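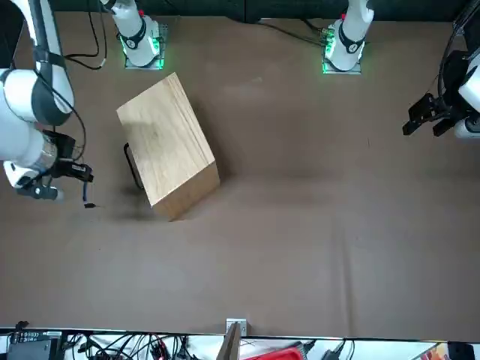 Gasness table covering, tan-brown, matt

Verberg sells this as a covering that "lies flat from day one and stays looking new". I paid extra for the large size and I've had it down since August, so I think I've given it a fair go.

Flat, yes, mostly. The faint creases are another matter. I left heavy books on them for 14 days and they're still there when the light comes from the side. Soft smudges show up too, and a damp cloth just moves them along — the leaflet suggests a "light wipe", which did very little for me.

In its favour, it doesn't glare under a lamp, and a plain wooden block slides over it without leaving a mark. My old Mirura one scratched if you looked at it.

Would I buy it again? At half the price, maybe. 3 out of 5.

Hélder Paiva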